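Revent recalls hand-held grippers for inspection after finger joint fault

Revent has asked all users of its Saithong hand-held gripper to stop using the tool until its finger joints have been checked. The request follows a fault at the company's Jimside workroom in which one finger of a gripper failed to open when the hand lever was released. One member of staff suffered a bruised thumb. She was seen by a first aider and went back to work the same afternoon.

The notice covers 500 grippers, both those in use at Revent's own sites and those supplied to partner organisations. It does not cover the fixed grippers fitted to the company's robot arms, which use a different joint and a different spring.
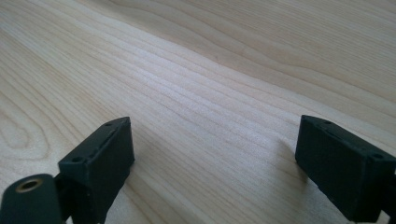

Jimside, 02/04/2018

Revent, which makes hand tools and software for teaching robots everyday household tasks, today published the first findings of its inquiry into the fault and set out the steps that users of the Saithong gripper are asked to take.

The Saithong gripper is worked by hand. The person holding it squeezes a lever, the two fingers close on an object, and the movement is recorded so that a robot fitted with matching fingers can later be taught to repeat it. Staff commonly use one in each hand and work through a set list of tasks at a table, such as picking up a container, opening it, placing it on a shelf or moving a cup.

The fault took place during a task in which a jar was to be lifted and set down again. When the lever was released, the right finger opened as it should. The left finger stayed closed. The member of staff put down the other gripper and tried to free the jar with her hand. The finger then sprang back without warning and caught her thumb against the edge of the table.

The session was halted by the supervisor on duty and the gripper was withdrawn. All other Saithong grippers at Jimside were taken out of use before the end of the day.

What the inquiry has found

The inquiry is being led by Hazem Morsy, Head of Product Safety at Revent. His team took the gripper apart and compared it with 40 others drawn from the Jimside store.

In the gripper that failed, a metal lining inside the finger joint had worked loose and turned slightly out of line. The pin that runs through the lining could no longer move freely. Under a light load the joint still opened, so the fault did not show up in the short test carried out at the start of each session. Under a heavier load the pin stuck, and the spring remained under tension until the finger was disturbed.

Of the 40 other grippers examined, 12 showed some movement in the same lining. None had reached the point at which the joint would stick. All 12 had been in daily use for longer than the remainder, and all had been assembled before a change was made to the way the lining is pressed into place.

The inquiry has also looked at whether the fault was made worse by dust or by the materials being handled. It has found no sign of this so far, although tests are continuing.

Mr Morsy said: "A member of our staff was hurt using a tool that we made, and we are sorry for that. The injury was a minor one. The same fault with a hand in a different position could have caused a worse one, and we have treated it with that in mind. We would sooner have every gripper back on the bench for a short time than leave a single doubtful joint in use."

Earlier reports

Revent has reviewed its fault log as part of the inquiry. The log contains 11 earlier entries in which staff described a Saithong gripper as stiff or slow to open. In each case the joint was cleaned and oiled and the gripper was returned to use. The entries were made at different times and by different people, and they were not brought together or passed to the product safety team.

The company accepts that this should have happened. Had the entries been read side by side, the wear in the joint would probably have been found sooner. From now on, any report of a stiff or slow finger will be sent directly to product safety, and the gripper concerned will stay out of use until it has been signed off in writing.

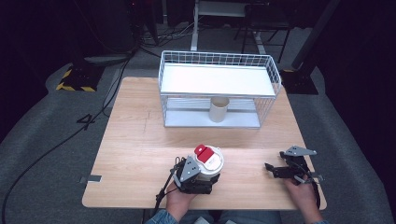 The inquiry has further considered the way in which sessions are run. The written instructions for staff explained how to hold the gripper and how to carry out each task, but they did not say what to do if a finger failed to open. Several members of staff told the inquiry that they would have done as their colleague did and reached in with a free hand. New instructions have been issued and are set out below.

Staff also raised the matter of time. The task list gives a target for each task, and some of those interviewed said that they felt they should keep going when a tool was not working well. Targets have been removed from the task list while the inquiry is under way. Revent will decide whether to bring them back once the final report has been received, and will consult staff before doing so.

Advice to users

Anyone who has a Saithong gripper is asked to stop using it now, including where it appears to be working normally. The short test described in the user guide does not detect this fault and should not be relied upon.

Grippers should be stored with the fingers open and no object between them. Users should not oil the joint, tighten it or attempt to take it apart, as this may hide signs of wear that the inspection needs to record.

If a finger is already stuck in the closed position, the gripper should be laid flat on a firm surface with the fingers pointing away from anyone nearby. Hands should be kept clear of the fingers and of the object they are holding. The user should then contact Revent, and an engineer will arrange to collect the tool. It should not be posted in this state.

All other grippers may be returned in the packaging supplied by Revent, which will be sent out free of charge. Each gripper will be inspected and fitted with a new joint, whether or not wear is found. The new joint has a lining that is held in place by a collar and cannot turn. The fingers themselves will not be changed, so recordings made before and after the repair may be used together.

Partner organisations

Candesano, which uses the Saithong gripper in its work on robot help for people living at home, has been told of the fault and has withdrawn its grippers. It has reported no injuries. Engineers from both organisations are working together on the tests of the new joint, and Candesano will receive a copy of the full findings.

Other partners have been contacted in writing. Any organisation that holds a Saithong gripper and has not received a letter is asked to get in touch with the company, including where the gripper was passed on by another user.

Recording work at Jimside has been suspended where it depends on the hand-held grippers. Work with fixed robot arms continues. Staff whose sessions have been cancelled will be paid in full for the hours they were due to work.

Recordings already made

Some partners have asked whether recordings made with a worn gripper can still be used. In most cases they can. A worn joint does not alter the way in which the position of the gripper is recorded. It may, however, cause a short delay between the release of the lever and the opening of the finger, and a robot taught from such a recording could learn to wait when it has no need to.

Revent is checking its recordings for delays of this kind. Any that are affected will be marked and held back from use. Partners will be told which recordings are concerned and need take no action in the meantime.

Next steps

The new joint is being put through a wear test in which it is opened and closed under load for a period longer than the expected life of the tool. Repaired grippers will be sent out only after the test has been completed and the results have been reviewed by an engineer from outside the company.

The final report of the inquiry is expected in September. It will be sent to all partner organisations and will be made available to members of staff. It will cover the cause of the fault, the handling of the earlier reports, and the changes made to instructions and training.

Mr Morsy added: "The people who use these tools every day noticed that something was wrong before we did. They wrote it down, as we had asked them to. Our part was to read what they had written and act on it, and the changes we have announced are meant to make certain that we do."

Notes to editors

Revent designs hand-held tools, robot grippers and related software. Its main workroom is at Jimside.

The Saithong gripper is a hand-held tool with two fingers, used to record tasks carried out by a person so that they can be taught to a robot. It has no motor. The force on the fingers comes from the user's hand and from a spring in the joint.

The member of staff who was injured has asked not to be named, and Revent asks that this be respected.

Requests for interviews with Hazem Morsy should be made through the Revent press office. Questions about the return of a gripper should be sent to the product safety team at Jimside.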